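Still Waiting on the Laundry
Can a machine do the chores yet? We went looking for one that could plug something in.

12 Nov 2021

Every January, somebody at a trade show pulls a sheet off a robot and announces that housework is over. I have been covering these unveilings for 7 years, and in that time my own housework has been over on no occasion at all. The dishwasher still needs loading. The socks still come out of the dryer in odd numbers.

So this fall I drove to Fludstead, where a company called Viltard has a floor of machines practicing the sort of work you would hand to a teenager on their first day. They fold towels. They put lids on jars. They plug in cables, or try to, and it was the cables I ended up watching for most of an afternoon.

A cable is a nasty thing to give a robot. A box has the decency to stay the same shape when you pick it up. Grab a cable an inch too far back and the plug droops. Grab it too close and your own fingers bump the socket before the plug gets there. Then there is the question of which way up the clip goes, something I personally settle by getting it wrong first.

The engineers at Viltard are cheerful about this. They keep a running tally on a whiteboard by the coffee machine, and on the day I visited it stood at 2,155 attempts, with 376 marked as clean. I did the division in the parking lot and decided not to mention it. A clean attempt means picked up, turned, seated and clicked, with no human hand reaching in. There is a separate column for attempts where a human hand did reach in, and I was asked, politely, not to copy that one down.

Over at Gandbridge, a small factory that wires up control cabinets has been renting an arm by the month. It handles the dull middle of the job well: carry this over there, hold that still, wait. The wait is its best skill. It never sighs or looks at its phone. But a person still does the plugging in, and she can do it while talking to someone else about lunch. 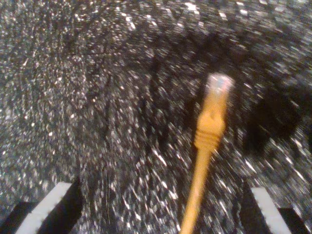
What the person has is a fingertip. She knows a plug is crooked before she has looked at it, and she wiggles it without deciding to. The robots I saw mostly lean on their cameras, and a camera is a poor judge of a wiggle. A lab named Løken is working on grippers that feel a little of what they touch, and showed me one easing a connector home in 60 seconds. I have had shorter phone calls with my bank – though not many.

Is the home next? The towels at Fludstead were folded nicely, I'll give them that, but they were all the same towel. Nobody had balled one up damp and left it under a bed. When I asked about fitted sheets, the room went quiet, and then someone offered me another coffee.

I drove home and did two loads.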